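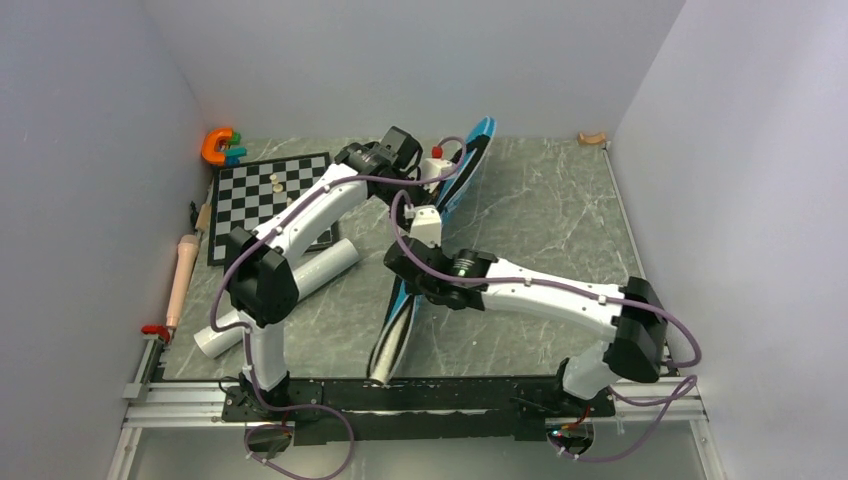
You're telling kids to go to college for a stockroom job, wrote a reader after my last column, and then added that if I liked shelves so much I could go work at the hardware store. Fair enough! I did work at a hardware store, in high school, and I liked it fine. But I've been chewing on that comment for a couple of weeks now, and I want to answer it properly, since the stockroom in question is the evidence room at a police department and I think it's the most underrated job in the whole criminal justice business.

First, what I said and what I didn't. I never said you need a degree to be an evidence technician. Plenty of departments will take a high school diploma and a clean background check, and some of the best people I ever worked with had exactly that. What I said was that students in criminal justice programs should hear about the job before they graduate, and most of them don't. They hear about patrol, they hear about probation, they hear about the crime lab (oh boy, do they hear about the crime lab), and then somebody from a federal agency comes in with a slide show and a nice jacket and everyone wants to be that. The evidence room gets one line in the textbook, usually in the chapter on chain of custody, and usually in the passive voice. "The item is then stored."

Stored by whom? Well, by me, for 7 years, in the basement of the Stokier Police Department, next to a boiler that sounded like a truck downshifting.

I started as a part-timer, mostly doing found property. Bikes, wallets, a great many single keys. If you've never dealt with found property you can't imagine how much of it there is or how attached people are to it. A man once came in four times about an umbrella. After that I got moved over to the evidence side, and it took me maybe a month to understand that the two jobs share a room and a label printer and nothing else. If you lose an umbrella, you write an apology. If you lose a shirt with somebody's blood on it, a prosecutor has to stand up in front of a judge and say so, and then somebody who may have done a terrible thing goes home, or somebody who didn't do it loses the one item that could have shown it. I used to think about that second possibility a lot. Defense attorneys send for things years later, and the thing had better be there.

So my opinion, and I'll try to make it plain: evidence rooms should be run by trained civilians who chose the work, who are paid like it matters, and who stay. In a lot of small and midsize departments you get the opposite on all three. The room goes to an officer on light duty with a bad knee, or to a records clerk who already has a full desk, or to whoever annoyed the lieutenant in July. I'm exaggerating, but only a little on that last one.

I've got nothing against officers with bad knees. Some of them turn out to be terrific at it. The trouble is that they leave. The knee gets better, or they retire, and the next person inherits a system that lived in somebody's head. When I took over the long-term shelves at Stokier there was a whole row arranged by detective. Each detective had a shelf, and if you wanted an item you had to know who'd worked the case. Two of those detectives had moved out of state. I spent that winter pulling boxes and matching them to case numbers, and when I was done there were 23 items I couldn't connect to anything at all. They'd been logged once, I'm sure of it, in some notebook that went home in somebody's trunk.

Twenty-three doesn't sound like much in a room that size. Ask the person whose case one of them belonged to.

Now, the money. When I left, the job was on the same pay scale as front counter clerk, and I don't want to run down the front counter, those folks get yelled at all day. But the front counter doesn't handle seized cash. It doesn't handle drugs or guns. It doesn't get a subpoena in the mail and have to sit in a hallway outside a courtroom for half a day in uncomfortable shoes, waiting to explain to a jury what a barcode is. I testified more often than some of the younger officers did. You get asked the same things every time: when did you receive it, was it sealed, who else has a key. The answers are boring, and you want them boring, and getting to boring takes an unbelievable amount of fussing over tape and initials.

The county over in Prukis did this right, in my opinion, and they did it without any great pile of money. They made it a real job title with steps in it, so you could come in at the bottom and see where you'd be in a few years. They sent people away for training instead of handing them a binder. And they gave the evidence supervisor the power to refuse a package. That sounds tiny, doesn't it? It's huge! If an officer came in at the end of a shift with a bag that wasn't sealed or a form with no item number, the technician could hand it right back, and nobody's sergeant was going to call down to complain. At Stokier I could refuse a package too, technically, and then I could enjoy being the least popular person in the building until spring.

I visited Prukis once for a day and came home so jealous I couldn't eat dinner. They had a drying cabinet that worked. They had a window.

The other thing they had was a disposal schedule, and I'm going to get on my soapbox about disposal for a minute, so go get a coffee. Everybody worries about evidence going missing. Hardly anyone worries about evidence that never leaves. Cases close, appeals run out, and the stuff just sits there because getting rid of it takes a signature from someone who's busy. We cleared 1,000 items in my last full year, every one with the paperwork behind it, and you could barely see the difference from the doorway. A stuffed room is where mistakes come from. Things get stacked, labels get rubbed off, boxes end up in the hallway "just for tonight." If a town council wants to do one cheap, unglamorous thing for its police department this year, pay for somebody's hours to do nothing except purge.

I know the argument on the other side. Budgets are tight, patrol is short, and when you've got one position to fill, people want to see a car on the street. I get it, I live here too, and I also want somebody to come when I call. But that car on the street brings in bags every single night, and the bags have to go someplace, and an arrest isn't worth much if the thing that proves it can't be found or can't be trusted. You're paying for the first half of the work and skimping on the second.

There's a software argument as well. A vendor comes through with a tracking system and the chief gets the idea that the system is going to do the job. I love a good tracking system. I cried a little when we got handheld scanners (I was tired). But a scanner tells you what the last person told it. When we put the new one in, the very first shelf audit turned up 49 mismatches between the screen and the shelf, and every one had been typed in by a human being in a hurry. You still need someone to go look.

And now back to my reader and the hardware store. If you're a student and you're the type who alphabetizes the spices, who reads the whole form before signing it, who gets a real kick out of finding the one thing that's in the wrong place, please look at this work. You won't chase anybody. Your relatives will ask whether it's like the TV show and you'll say no and they'll change the subject. But you'll have regular hours most places, you'll learn more about how a case holds together than you would in a year of lectures, and if you want to move on to a lab or an investigator's office later, you'll show up already knowing how to handle things without wrecking them. Call your local department and ask if they take interns in property. A lot of them have never been asked. Wear clothes you don't care about, and bring your own good pen.

Comments

Comment from a reader in Dizon
Our evidence room is a former locker room and still smells like it. I've been doing this work since the paper tag days and I'd take the pay bump over the window, but I'd take the window too.

Comment from JemanoNightShift
Patrol here. I'm one of the guys who drops off unsealed bags at the end of a shift. Sorry. In our defense the tape dispenser at Jemano has been broken forever and you have to use your teeth.

Reply from a reader in Dizon
Please don't use your teeth on evidence tape.

Comment from keyring_mom
Do you know if they'd take someone coming back to work after raising kids? I have an associate's in criminal justice that I never used and I do alphabetize my spices.

Reply from the author
Yes, call them! Ask for the property unit directly, the main number will send you to recruiting and they'll try to talk to you about the academy.

Comment from an unnamed reader
I still say it's a stockroom. But okay, I didn't know about the testifying part.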